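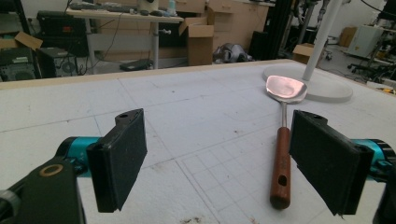 Caring for a spatula with a wooden handle

Wanemville Household Help > Kitchen > Utensils

Posted by Igor Kaczorowski, 19th October

I would be grateful for advice on the care of a metal kitchen spatula. The handle is reddish-brown wood with a small oval hole for hanging, and a thin metal shaft joins it to the head. The wood has become dull and slightly rough to the touch. May it be oiled, and is the dishwasher permitted? The utensil belongs to the shared kitchen at Jodasbridge, and I have been asked to prepare written guidance for its users.

Zbigniew Marciniak

The dishwasher should be avoided. Wash the utensil by hand in warm water with mild soap, and dry the handle immediately with a cloth. Where the wood is rough, sand it lightly along the grain and wipe away the dust. Apply food-grade mineral oil sparingly, leave it for 4 hours, and remove the excess. A second coat may be applied the next day. Please ensure that no oil collects where the shaft enters the handle.

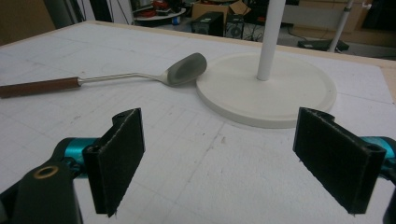 Can olive oil be used on the handle instead of mineral oil?

Olive oil is not recommended for this purpose. It can turn rancid in the wood and leave the surface sticky.

Szewczyk

I put ours in the dishwasher for nearly 5 years. The handle came loose in December and was replaced. Hand washing is probably the better policy.

Related items
Removing rust from a grater
Storing wooden spoons
Bukell pans: which cleaner is suitable?
Loose knife handles

Home | Topics | Members | Contact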